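Radum open day, who went?

kustbridge_kev
Posted 7:42 pm
Went through the Radum open day in June with my daughter. Two arms running, one on bolts and one on soft goods. The soft goods one was the better show. Deepak Pandey ran it and took questions the whole time.

They had it picking up felt groceries, the kind you get with a kids' play kitchen. The one I watched longest was the Heinz tomato ketchup.

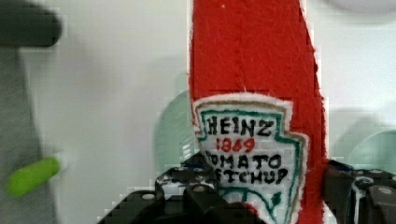

I asked about grip force and he said it's set per item for now – they want it automatic by next year. Parking was terrible, by the way.

okoro_fan
Posted 8:05 pm
Felt is the easy case. It squashes, so you can be well off and still hold it. Show me a full glass jar.

jivside2
Posted 8:31 pm
Disagree. Soft stuff changes shape when you squeeze it and that throws off the next move. We had more trouble with cloth at Jivside than with anything rigid.

okoro_fan
Posted 8:40 pm
Trouble placing it, sure. Picking it up, no. Did they post a drop rate?

kustbridge_kev
Posted 9:12 pm
The whiteboard said 231 picks that day and 2 drops. I didn't see either drop so I can't tell you which items.

jivside2
Posted 9:20 pm
I'd take that. Is it on again next year?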